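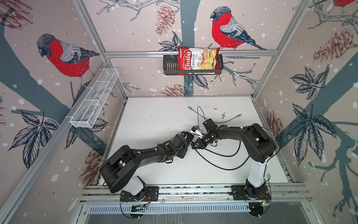 Itziar had wanted birds on her walls since she was four, and now, in the rented room over the Skalgate ferry office, she was finally going to have them! She had carried the idea up the stairs with her groceries, past Eusebio, who was sanding his door again. Bullfinches, she told him, great fat ones with red breasts, and pine cones, and branches going every which way. "And where do I put my chips?" said Eusebio, who came over every evening and thought mainly of chips. In a wire basket, she said, hung from a rail at the back, so the red bag would stand up there among the leaves like one more bird.

By Itziar Sepúlveda
October
43 shares | 4 comments

He laughed so hard he had to put the sandpaper down. Then he went and got his ladder.

They papered until past midnight. The paste smelled wonderful, like bread! One bullfinch went up a little crooked and Itziar loved it best, and she said good night to it in her grandmother's voice. Eusebio was already in the hall, asking whether the kitchen could have owls.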